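What Do the Buttons on a Remote Control Do?

A remote control lets you change the channel or the volume without getting up off the couch. Many homes have more than one. There might be one for the TV, one for the set-top box and another for the air conditioner.

Each button has its own job. When you press one, the remote sends out a signal. Most remotes use infrared light, a kind of light your eyes can't see. The signal is a pattern of very fast flashes, and every button has a different pattern. The TV reads the pattern and does what it says.

Remotes are easy to lose, so it helps to keep them in one spot. A small table with a drawer works well.

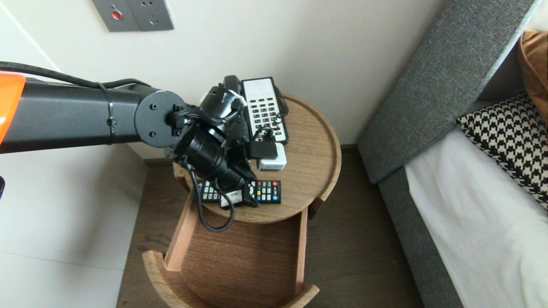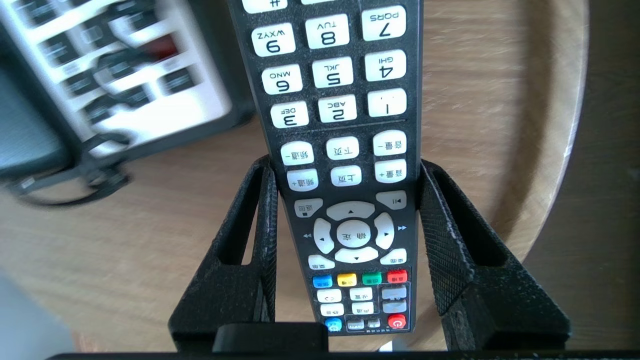
First picture: remote controls and a phone on a round side table with its drawer open. Second picture: the keys of a black remote, with labels in Chinese and English letters beside the numbers.

Look at the number keys on a remote at your place. Some have letters on them too, such as ABC on the 2. You can use these to spell out the name of a show, the way people used to type messages on old phones.

The ring of arrows moves you around the menu. The button in the centre means OK. On a Chinese remote it says 确定. The plus and minus keys turn the sound up and down or change the channel.

Try this at home: point the remote at the TV and press a button. Now put your hand over the front end of the remote and press it again. Did the TV still change?

Words to know
Infrared: light that people can't see
Keypad: a group of buttons set out in rows
Signal: a message sent from one thing to another

Werlow Kids, 30 Sep 2019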